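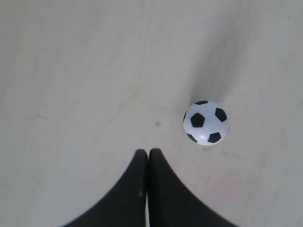 Hongjun reckons the 128 g panel ball loses pressure at the valve seat and that I should stop blaming the seams. Noted, and tested below.

February, 16:40
By Hongjun Gu's bench partner, Tudside workshop

Four balls inflated to 80 kPa, left on the shelf overnight at room temperature. Readings taken with the Plestia gauge, zeroed before each one. Balls A and B held. C and D were both down by morning, D the worse of the two.

Submerged D in the sink - steady bubbles at the valve, none along the stitching. C the same but slower. Glycerine on the valve stopped C. It did nothing for D.

Cut the valve out of D. The rubber has a nick on the inner lip, probably from a dry needle. New valve fitted with Liao cement, clamped, left to cure.

Bounce rig: 1000 drops on A, no change in circumference that the tape can show. Counter stuck at 174 on the first run, so that run is thrown out.

To do: repeat the overnight test on D. Order more needles. Ask Prikelora whether the valves come pre-oiled.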